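The Iltomden Bench Diary
26/10/2018
By the Catstead night bench
4 min read

Home late again, feet up, tea going cold beside me, and I want to get this down before it slides out of my head. I spent most of the day with the two arms and the three baskets, gathering examples for the sorting job, and I think I enjoyed it more than any day since we moved the setup over in August (I'd forgotten how pleasant it can be to do one small thing over and over while the rain comes down outside!).

The job is called Bhutto on the whiteboard, for reasons that go back further than I do. Tangled, stringy bits start out in a heap on the table, and I steer the arms to pick them up and lay them in the baskets, and every try is saved so the learner can copy it later. It sounds like nothing at all. But a stringy thing has no proper top or bottom, and it will hang on to its neighbors, and you find yourself coaxing it along the way you'd coax a kitten out from under a sofa.

I kept 14 tries by the end and threw out two, both mine entirely, both from the part of the afternoon when I should have stopped for a sandwich. In one of them I let go far too high. In the other I just sat there dithering with the gripper closed, and I don't want the learner picking up dithering from me, it will find plenty of ways to do that by itself.

The wrist view took me a good while to get used to. Everything in it tips and swings as the wrist turns, and the baskets loom up at you like ferries coming into dock.
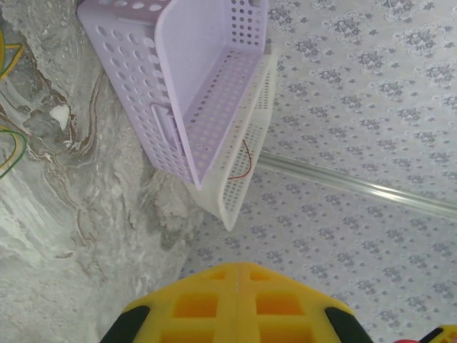 Lavender basket, white basket and a length of red, seen from the wrist.

I've grown fond of it all the same. From up close I can judge the edge of a basket so much better, and that dark red wire, which I fussed over all day, shows up beautifully against the white plastic. The fixed view is what I look at when I've lost my bearings, and I lose them often, being a person who gets turned around in parking garages.

After lunch I read over my notes from Grorkinberg and saw that I'd been starting every single try the same way, same arm first, same patient little pause. No good. The learner needs variety, so I made myself begin from the left sometimes and from the right sometimes, and pushed the heap to a new spot between tries. It felt clumsy and slow and I grumbled, and then after an hour or so it didn't feel like anything.

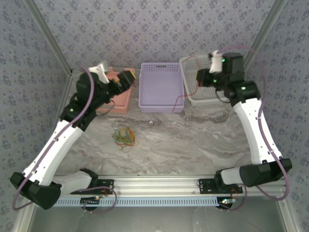
Both arms out over the table, with the little heap at the front of the pink basket.

I do like the pink one best. Silly thing to have a favorite basket, but four hours of looking at them will do that to you.

Tomorrow I want to write the labels while I still remember which try was which, and ask for a softer chair. Bed now, the tea is past saving.

Recent entries
Moving the bench to Catstead
What I got wrong about lighting
Notes from Grorkinberg, part 2
A slow week for Bhutto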